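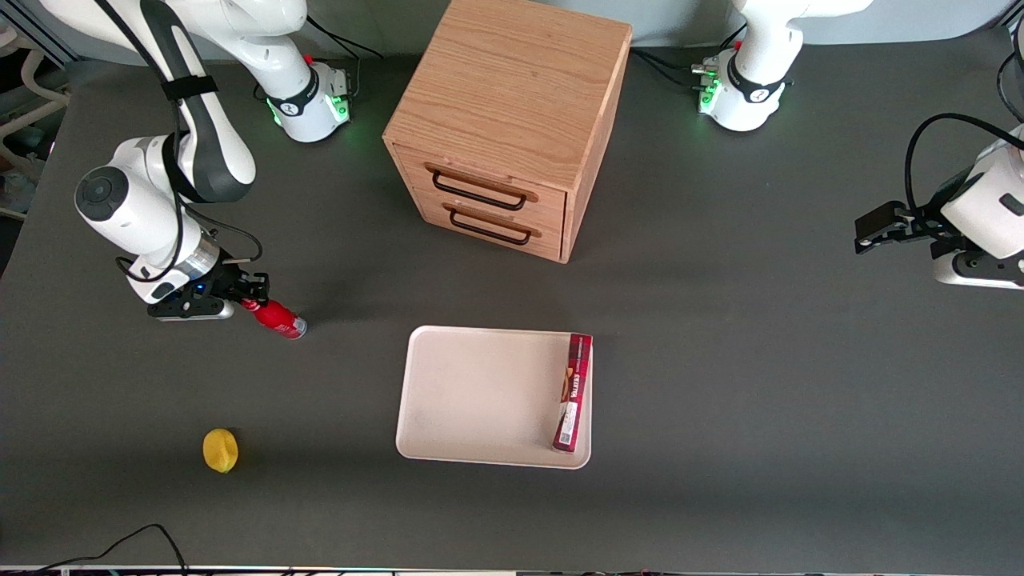 Light-wood cabinet with two drawers, plus a white tray.

I moved to Flondbridge in July, from a two-bedroom in Lurkport to a studio on the third floor. The new place has one closet and it is shallow. A coat on a hanger only fits if you turn it sideways. So most of this summer has gone to deciding what to keep, and I want to write some of it down before I forget how I did it.

The big things were easy. The couch would not have made it up the stairs, so it went to the people downstairs in the old building. The dining table went the same week. I kept the bed, the desk, one lamp and a bookcase that used to be in the hallway and is now the kitchen pantry.

The small things took three weekends. In Lurkport I had a chest with six drawers and every one of them was a junk drawer. I had never gone through them because the chest always closed fine. When I emptied it onto the bed I found 41 pens. I tested them all on the back of an envelope and kept 3. I also found keys to a bike lock I threw out years ago, a rental agreement for the apartment before the last one, four phone chargers for phones I no longer have, and a stack of takeout menus from a place that closed.

What worked for me was to skip the sorting by type. The usual advice is to put all the batteries together, all the tape together and so on, and I tried that for one evening. I ended up with neat piles of things I didn't want. After that I took one drawer at a time and asked when I last needed each thing. If I couldn't remember, it went in the bag. Paper was separate and slower. I scanned what looked official and shredded the rest at my sister's house.

I had a budget of $200 for storage in the new place and I spent less than half of it. Most storage furniture is too deep for a studio. You lose floor space and then things get lost in the back anyway. Small drawers are better. If a drawer only holds a few things, you see all of them when you open it. Mail goes in one, and tools and tape go in the other. When the mail drawer is full I have to deal with the mail – that has happened twice so far, and each time it took less than half an hour.

The kitchen was the other problem. I used to shop once a month at the Kwak warehouse store and bring home drinks and cans by the case. There is nowhere to put a case of anything now. For the first couple of weeks I kept drinks under the desk and kicked them. Now I buy two or three bottles at a time from the corner store on the way home from work. It costs a little more per bottle. I also drink less soda than I did, which I hadn't planned on.

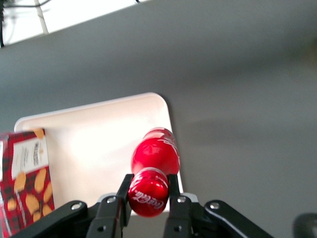 Mi-kyung Son wrote after my last post that buying small only works if the store is close, and that in Clekard she would be driving twenty minutes each way for a carton of milk. She keeps a full shelf in the garage and says it saves her a trip every week. I think she's right about that. If I had a garage I would probably use it the same way, and then fill it with pens.

Jae-hoon Yook asked what I regret getting rid of. So far, two things. One is the big stockpot. I thought I could make soup in the medium pot and I can, but it lasts a day and a half. The other is a box of picture hooks. I bought new ones last week for the same wall I had been putting off.

There is still one box I haven't opened. It's marked "desk, misc." in my own writing and it is sitting on top of the bookcase. I'm giving it until the weather turns cold, and after that I'll go through it the same way as the drawers.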